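Why I gave up on paper towels

I used to go through paper towels like they were free. Coffee drip? Two sheets. Crumbs? Another two. Then I moved into a tiny apartment in Kelstead with one skinny cabinet, and there was just no room for the giant pack anymore (goodbye, bulk aisle).

So I bought a stack of cloths, the cheap kind, and I'm here to tell you they're better. They grab dust, they're kinder to your hands, and you throw them in with the rest of the wash. My first set has lasted since November and I have yet to lose one, which is more than I can say for my socks!
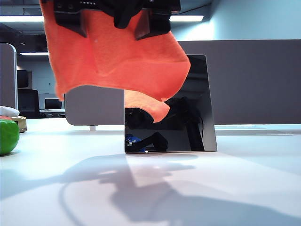
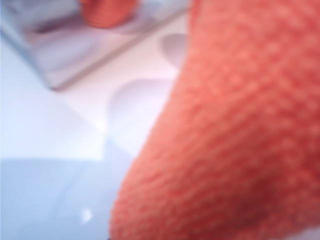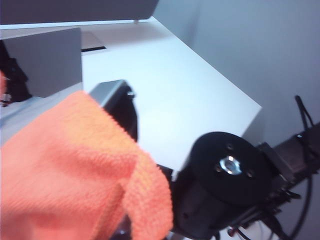 Photos: Cetance

People always bring up the laundry. Fine, but you're running the machine anyway, and a few small cloths don't add a load. The one thing I'd skip is fabric softener, which left mine smearing water around the counter until I quit using it.

I'll admit I still keep one roll under the sink for bacon grease and whatever the cat coughs up. I'm not a saint. But that roll used to be gone in a week, and now I forget it's there. My only real complaint is that stores still hide the cloths down by the mops, three aisles from the towels, where you'd never think to look for them.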